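Baseball cap

The baseball cap is a soft cap with a rounded crown and a stiff brim in front, and I've been writing up its entry for our little clothing encyclopedia for 8 months now. I own nearly 70 of them, so yes, I'm biased!
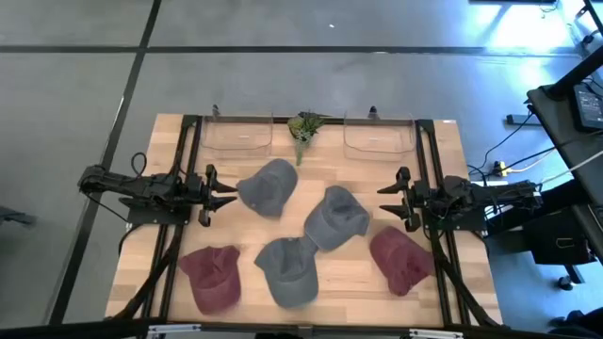
Vasside, July — Gray and maroon are the two colors I'd call the quiet classics. They go with everything (my sister Azadeh Kordestani disagrees, loudly).

Most crowns are sewn from wedge-shaped panels, often six, with a covered button where they meet. The brim has a stiffener inside, and you can curve it by hand or leave it flat. Store caps crown up if you can — a squashed crown takes ages to come back.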